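Access Control at the Ernesmont Site: Notes After the First Season

The Findix entry system at our Ernesmont distribution site has now been in service through one full season, and several readers of this blog have asked for an account of how it has performed. I set out our reasons for choosing it in an earlier post and will not repeat them at length. The purpose of this entry is to record what was installed, what was changed afterward, and what remains to be settled before the Vellwood site is converted.

Ernesmont has two vehicle gates, a pedestrian turnstile and a staffed reception desk. Before the conversion, every entry depended on a paper log and a ring of keys held at reception. Drivers arriving outside office hours telephoned the duty supervisor, who walked to the gate and opened it by hand. The arrangement was familiar to everyone, and it worked tolerably well while the site received few evening deliveries. By last June it no longer did. Queues at the north gate extended to the public road on most evenings, and the paper log could not tell us with any confidence who was on the premises.

The new system issues each employee a card and each regular carrier a numeric code tied to a delivery window. We issued 126 cards at the outset. Codes expire when the window closes and must be renewed by the carrier's own dispatcher through a web form. The turnstile accepts cards only. Visitors continue to sign in at reception, where they receive a temporary card that stops working at 6 p.m. the same day.

Installation was carried out by Onsri under the direction of Amnuay Saengthong, who had planned for seven working days and kept to them. The cabling was the slowest part of the work. The existing conduit between reception and the north gate had filled with silt, and a new run had to be laid along the fence line. I would advise any site manager considering a similar project to have the conduit inspected before the contract is signed. We did not do so, and the additional work was billed separately.
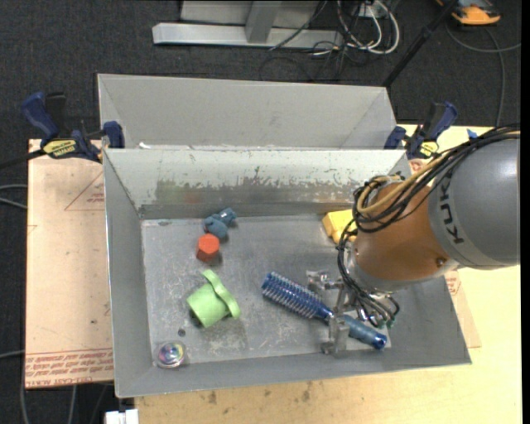
The second difficulty concerned the card readers themselves. They were mounted at a height suitable for passenger vehicles, and drivers of larger trucks could not reach them without climbing down from the cab. Onsri fitted a second reader above the first at each gate. This resolved the matter for inbound traffic. Outbound traffic still relies on a single reader, and drivers of taller vehicles continue to use the call button there.

Records are the area in which the improvement has been greatest. The event log holds 2,000 entries for each gate before the oldest are moved to the archive server, and a supervisor can produce a list of persons on site from any office terminal. During the last evacuation drill, the list was printed at reception and carried to the assembly point. The roll call was finished in five minutes. Under the paper system it had never been completed before staff were released to return to work.

Not all of the feedback has been favorable. Daithí Mac Carthaigh, who manages the night shift, has pointed out that an employee who forgets a card must now wait for reception to issue a temporary one, and that reception is closed for part of his shift. His supervisors have been given authority to issue temporary cards from a locked drawer in the shift office. Each one is recorded by hand and entered into the system the next morning. I regard this as an interim measure. Findix offers a mobile credential that would remove the need for it, but our agreement does not cover that option and I have asked for a revised quotation.

A question was also raised about lost cards. The procedure is as follows. The employee reports the loss to a supervisor, the supervisor disables the card at once, and a replacement is prepared by the end of the next working day. No charge is made for the first replacement. Former employees' cards are disabled on their last day - payroll now sends reception a list every Friday, and reception confirms each name in writing.

Vellwood is a smaller site with one vehicle gate, but it shares its entrance road with two neighboring businesses, and the position of the barrier has not been agreed. A meeting with both neighbors is being arranged. Until the barrier position is fixed, no order will be placed for equipment, and the present locks and keys will remain in use there. I will post the layout drawing when all parties have approved it.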